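Lorora (software)

Lorora is a task planning and grasp selection package for tabletop robot arms. It takes segmented camera data as input and produces an ordered list of pick, place and nest actions, which it passes to a separate motion controller. The package was written at Clineck by a group led by Brenda Huenchumán and is mainly used for sorting and stacking open containers such as bowls and cups.

History

Work on Lorora began as a replacement for Jutetti, an earlier Clineck planner that stored each object as a fixed mesh. Jutetti needed a new mesh for every container and failed when two containers were nested. The first internal release of Lorora kept Jutetti's message format but dropped the mesh library. Version 3 was released on Tuesday, February 25, 2020, and added support for stacks.

Perception

Each container is modeled as a rim circle, a depth and a wall profile. The rim is fitted first. If less than 30 percent of the rim is visible, the object is marked as partial and is not offered to the planner until another view is available. Views from several cameras are merged in the table frame before fitting.

Translucent plastic and glossy tabletops are the main sources of error. Depth readings pass through thin plastic walls, and a reflection under an object can be fitted as a second, inverted rim. Lorora rejects any rim whose center lies below the table plane. Ridged walls are smoothed before the profile is computed, and the foot is handled separately from the body.
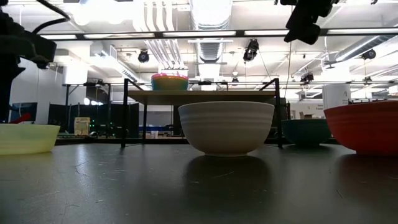
Planning

The planner searches over symbolic states in which every container is either free, nested in another container, or held. A nesting action is allowed when the outer rim is at least 4 mm wider than the inner body at the contact height. Search stops after 25 expansions without improvement, and the best plan found so far is returned. Containers inside a stack can be reached only from the top.

Control interface

Plans are sent to the Kröger controller as waypoints with a gripper width and a force limit. Lorora does not compute joint paths. When the controller reports an unreachable waypoint, the grasp is removed from the candidate list and the plan is rebuilt from the current state.

Limitations

Lids, handles and non-round rims are not supported. Containers with contents are treated as empty, and tilt during transport is not restricted.

See also

Grasp planning
Motion planning
Pose estimation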